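Roboter in der Rechneraufbereitung: Was ändert sich für uns am Platz?

Zuletzt aktualisiert: Januar

Ich arbeite seit einigen Jahren in der Aufbereitung gebrauchter Server und PCs, kleiner Betrieb bei Woltholm. Wir sind 14 Leute, davon sitzen die meisten an den Tischen und zerlegen, prüfen und bestücken von Hand. Jetzt hat die Leitung angekündigt, dass zwei Tische auf Roboterarme umgestellt werden sollen. Angeblich wird niemand entlassen, aber mehr wissen wir nicht. Meine Fragen: Was macht so eine Anlage im Alltag wirklich selbst und was bleibt an uns hängen? Ändert sich die Eingruppierung, wenn man plötzlich "Anlagenbetreuer" ist? Und muss man programmieren können? Ich bin gelernter Elektroniker, aber das ist lange her. Einen Betriebsrat haben wir, der ist aber selbst gerade erst am Einlesen.

3 Antworten

Antwort 1

Ich mache das seit gut zwei Jahren bei Jullititz, ebenfalls Server und Tower, also kann ich zum Alltag etwas sagen. Zum Geld nur, wie es bei uns gelaufen ist.

Vorher hat jeder ein Gerät von Anfang bis Ende gemacht. Gehäuse auf, Laufwerke raus, Speicher raus, Prozessor raus, alles sortieren und etikettieren. Jetzt ist das aufgeteilt. Die Arme übernehmen die Griffe, die immer gleich sind und bei denen das Teil gut zu fassen ist. Festplatten gehen gut, die haben eine feste Form. Die kommen in Halter aus dem 3D-Drucker, die wir selbst konstruieren.

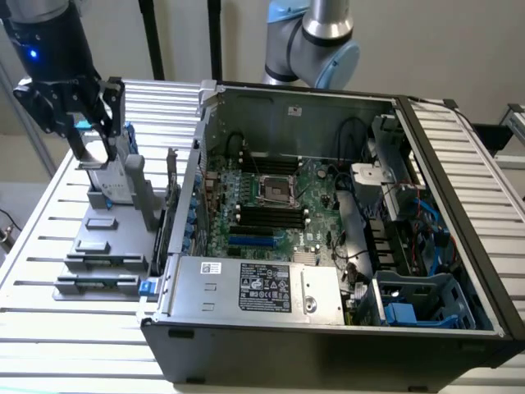 An den Haltern haben wir am meisten gelernt. Der erste Satz war zu eng, da hat sich fast jede zweite Platte verkantet und die Zelle ging auf Störung. Beim zweiten waren die Schlitze breiter, dafür standen die Platten schief und der Scanner hat das Etikett nicht gelesen. Mit dem jetzigen Satz läuft es einigermaßen. Gezeichnet hat ihn eine Kollegin, die vorher nur demontiert hat, sie macht heute die Hälfte ihrer Zeit CAD.

Von Hand bleiben bei uns: Kabel lösen, alles was geklemmt oder verklebt ist, verbogene Bleche, Netzteile, Sichtprüfung der Sockel. Schlaffe Kabel sind für die Greifer schwierig. Wir bereiten die Geräte also vor und stellen sie erst dann in die Zelle. Die Vorbereitung dauert je nach Modell 5 Minuten, bei verbauten Towern auch mal 20. Das war am Anfang nicht eingeplant und hat für Ärger gesorgt, die Stückzahlen waren ohne diese Zeit gerechnet.

Programmieren musst du nicht im eigentlichen Sinn. Du fährst Punkte an und speicherst sie, quittierst Störungen und legst neue Gehäusetypen an. Die Schulung hat bei uns die Firma Eynon gemacht, die auch die Zelle geliefert hat. Als Elektroniker kommst du da rein. Schwerer taten sich ein paar, die bisher kaum am Bildschirm gearbeitet hatten. Für die gab es auf Druck des Betriebsrats einen zweiten Durchgang.

Was sich sonst geändert hat: weniger Heben und weniger Schrauben, meinem Handgelenk geht es besser. Dafür stehst du öfter herum und wartest, und wenn es hakt, hakt es sofort für alle dahinter. Man redet auch weniger miteinander, die Tische standen früher gegenüber und jetzt ist die Zelle dazwischen. Das hätte man bei der Aufstellung bedenken können.

Eingruppierung: Wir haben eine Zulage bekommen, aber erst nach Monaten und nur die, die einrichten dürfen. Wer nur vorbereitet, ist geblieben, wo er war. Lasst euch das vorher schriftlich geben, inklusive der Frage, wer einrichten darf und wer das entscheidet.

Antwort 2

Zum Betriebsrat: Der ist bei neuen technischen Anlagen schon in der Planung zu unterrichten, das steht im Betriebsverfassungsgesetz, § 90. Wenn die Anlage mitschreibt, wer wann welche Störung quittiert hat, kommt auch § 87 Abs. 1 Nr. 6 in Betracht, da geht es um Leistungs- und Verhaltenskontrolle. Unbedingt fragen, welche Daten gespeichert werden und wie lange. Bei uns steht in der Betriebsvereinbarung, dass personenbezogene Protokolle nach 30 Tagen gelöscht werden und nicht für Beurteilungen verwendet werden dürfen. Ein Sachverständiger kann hinzugezogen werden, die Kosten muss der Arbeitgeber tragen, wenn es erforderlich und abgestimmt ist. Bei der Eingruppierung kommt es auf die tatsächliche Tätigkeit an und nicht auf den Titel. Also aufschreiben, was ihr an der Anlage macht. Ist keine Rechtsberatung, im Zweifel Gewerkschaft fragen.

Antwort 3

War bei Grulleck genauso angekündigt. "Keiner wird entlassen" stimmte, aber die befristeten Verträge wurden nicht verlängert. Danach würde ich fragen.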